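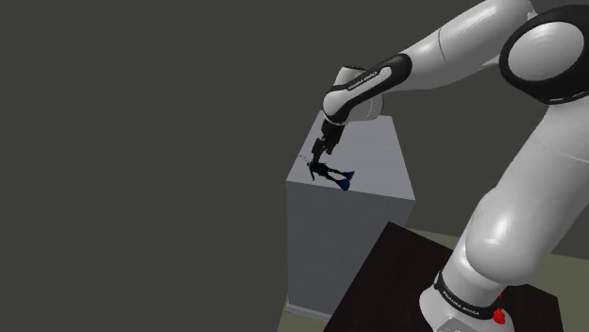 Household Storage and Waste in Stallville Rental Housing
Student Project Report, Department of Consumer Studies, Gramside College
Prepared by Vivek Mathur

This report examines how tenants in Stallville store dry food and how much of it they throw away. Kitchens in the older Cassim buildings have little shelf space, and many households rely on containers bought separately. A tall, light grey box takes up little counter width for its height, and tenants often asked about containers of that shape. Shorter bins were more common in the newer units.

Survey forms were sent to 507 households in January, and 200 were returned complete. A further 49 tenants agreed to keep a food diary for 2 weeks. The diaries recorded flour, rice, cereal and dried beans - fresh food was excluded.

Cereal was the item most often discarded, usually after the package had been left open. Tenants who labeled their containers reported less waste, although the sample does not allow a firm conclusion. Diaries from the Flunomside block were reviewed separately, as those units share a pantry on each floor.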